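Coat rack by the door gets everyone's bags off the floor

2022-11-06

If you have been into the ground floor at Bucur lately you will have noticed that you can walk from the door to the long table without stepping over a single rucksack. Hooray! The new cloakroom corner is up and running, and after years of coats over chair backs and bags under desks it is a real treat to come in to.

The idea came up in August, when we moved the Clutix and Zeveo teams down to share the big room and suddenly had twice as many coats (and umbrellas, and bike helmets) as we had places to put them. We asked for suggestions and 50 of you wrote in. Most of the notes said the same thing in different words: please can we have a proper coat rack.

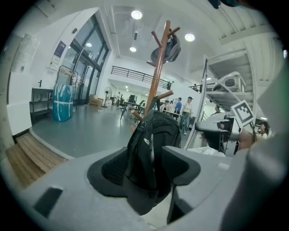 Bucur Workplace Team

So we went for a wooden one, the old-fashioned sort with a tall central pole, hooks at the top for hats and jackets and pegs lower down that will take a backpack. It has a lovely reddish-brown colour that warms up all that white wall and grey floor no end. It came second-hand from Flerkow, the furniture reuse shop, and cost us 40 pounds including delivery. The whole budget for the corner was 300 pounds, so there is a fair bit left over and we would love to hear what you want done with it. A boot tray and a mirror are in the lead so far.

Bags go on the lower pegs, please, and caps and hats on the upper hooks. Try to spread the heavier bags round the pole. Laptops should still go in your locker overnight, and anything wet can have a drip on the mat first.

Caps have been the surprise hit. Plenty of people seem to own one, and they look very jolly hanging up there.
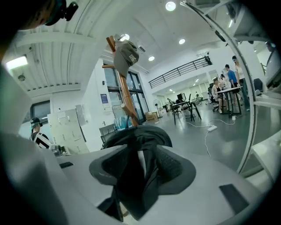 The rack is for visitors as well, so do leave a peg or two free if you know there are guests coming in. We are expecting 200 people through the building for the winter open day and will borrow two extra rails from upstairs for that, but on a normal morning there should be room for everybody who needs it.

We have also had a good sort through the lost property box. It held four scarves, a single glove, a very nice green umbrella and a child's raincoat, all of which are waiting at reception. Have a look when you are passing. Whatever is left at the end of the month goes to Flerkow, who have said they will take clothes along with the furniture.

Next on the list is the shoe situation under the stairs at our other site, where the Zeveo evening running group has been asking for somewhere to keep trainers. If you have a bench or a low shelf at home that needs a new life, drop us a line at the workplace desk.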